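How to Turn a Water Bottle Into a Drip Waterer for Your Houseplants

I go away for 9 days every October, and I used to come home to a very sad peace lily. Now I save a tall, skinny water bottle with a screw cap and let it do the job for me. It costs next to nothing and you probably have everything in the kitchen already! 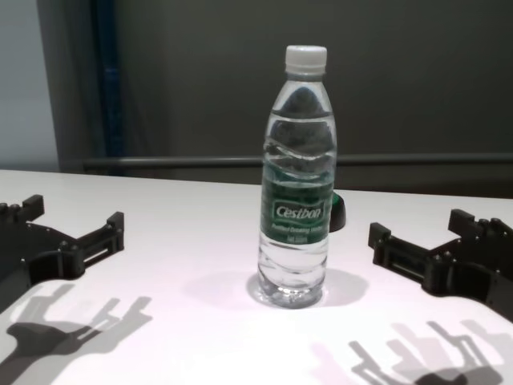

By Hanna Kuzmenko
Filed under: Houseplants, Easy Projects

Any clear plastic bottle works, but I like the ribbed kind, which is easier to grip when your hands are muddy. Drink the water or pour it into a jug, then soak the label off in the sink (a bit of cooking oil gets rid of the sticky stuff). I do want it clear, so I can check the level from across the room.

Take the cap off and set it on a scrap of wood. Push a thumbtack through from the inside and make 2 holes. Start small — you can always make them bigger, and my first try emptied itself onto the rug before dinner.

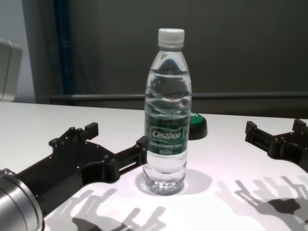
Next, fill the bottle nearly to the top and screw the cap on tight. Hold it upside down over the sink. You want slow drips, so if you get a stream, grab a spare cap and try again with a thinner pin. If nothing comes out at all, poke one tiny hole in the base to let some air in.

Water the plant the normal way first. Bone-dry soil will suck the bottle empty in an afternoon. 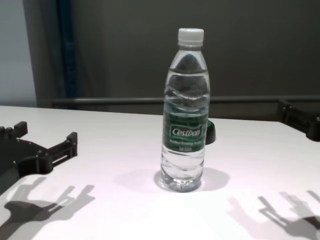
Dig a little hole a few inches from the stem, tip the bottle over, and push the neck in up to the shoulders. Pack the soil around it firmly. Tall bottles like to lean, so I tie mine to a bamboo stake with garden twine.

Do a test run before you leave and write down how long the bottle lasts. My friend Da-eun Ki uses two bottles in her big fern pot, one on each side, and tops them up when she gets home.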